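Stornberg Two-Arm Demo Cell
Product no. 831

Home > Equipment > Demo and training cells

The Stornberg is a tabletop cell with two small robot arms mounted side by side in a white-walled enclosure. Kiseck builds it for open days, trade school visits and counter demonstrations. It ships on one pallet and runs from a standard wall outlet.

Visitors can see the cell at our Plesedov showroom during the April open day. Demonstrations start at 10 a.m. and repeat through the afternoon. Each one takes seven minutes, with time for questions afterward. Groups of more than 12 should book ahead.
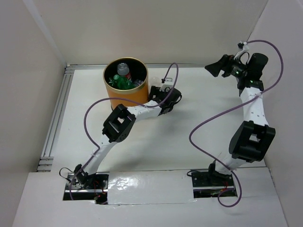

The Stornberg is sold with a bottle sorting routine already loaded, and most visitors ask to see that one first. An operator starts it from the touch panel and can pause it at any point. Bottles go in the orange bin at the back left of the floor, which has room for the three plastic ones and keeps them within reach of the left arm. Purple cables run outside the links in wide loops, so a cable can be changed without taking an arm apart.

Specifications
Cell weight, without pallet: 56 kg
Height with walls fitted: 51 cm
Arms: 2, white links with black joints
Base: aluminum rail along left side
Warranty: 2 years

Options
Nørgaard rolling stand, lockable
Spare gripper fingers, pair
Spare cable set, purple
One-day operator training at Plesedov

Lead time is seven weeks from order. For a quote or an open day booking, contact Liis Pētersons at the Plesedov showroom. Please have the product number ready.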